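Handheld gripper demos vs. teleop for two-handed insertion

lskw_lena
Posted Oct 19, 2021

We compared two ways of collecting demos for the Zoltau policy. One set was 300 demos by teleop, the other 300 with handheld grippers. Same part, same board. The handheld policy failed 10 of its test trials and the teleop one failed 26.
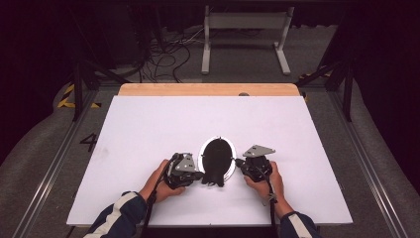 My read is that people make contact more gently when the gripper is in their own hands — the teleop demos have a lot of small corrections near the ring.

cirkex_dan
How many operators? If it was 2 people I wouldn't read much into it.

lskw_lena
It was 2, yes. Both did both sets.

minen77
I don't buy the contact explanation. Handheld is faster, so your demos are shorter and there's less idle time to imitate. Trim the pauses out of the teleop set and train again.

jhou
Jiahui Hou from the Shen group tried trimming in May and it closed only part of the gap. Different task though.

minen77
Part of the gap is still a gap you're crediting to touch.

lskw_lena
Fair. I'll rerun with trimmed teleop and post the numbers in this thread.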